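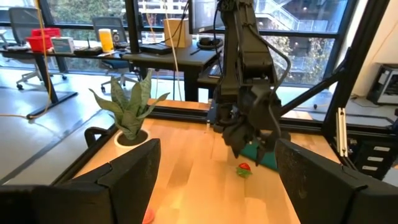
Detano Play Food, Loose Pieces and Wash Tub

We have carried the Detano play food for a good while now (it started with a single shelf in our Hovidham shop), and it is still the line people write to us about most often. These are small pieces, sized for a play kitchen or a pretend market stall, and you can order them one at a time or as a mixed bag of 27. The strawberry is the one everybody asks for, red with its green leafy top, and I have to say the lettuce leaf comes a close second in our house!

The tub is sold separately. It is clear plastic, so children can see what they have dropped in, and it does nicely as a sink for an afternoon of washing the vegetables. A shallow layer of water is plenty. Dry the pieces on a cloth afterward and leave them out overnight before you put them away. 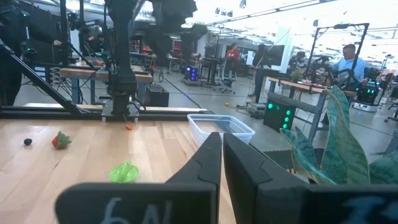
Photo: Rozália Hájek

When playtime is over the same tub holds a handful of pieces on a shelf or at the back of a table, which I find much nicer than a drawstring bag that ends up under the couch.
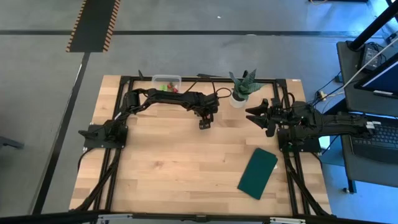 Teachers and playgroups can order the pieces by the box of 300, and those go out from our Buchanan warehouse every Saturday. Please remember that these are small parts and not meant for children under 3.

Mixed bag: 27 pieces
Group box: 300 pieces, assorted
Tub: clear plastic, rectangular, no lid
Care: hand wash, air dry

Questions about a missing piece or a group order go to Mwende Bakilana at the shop desk, mornings only.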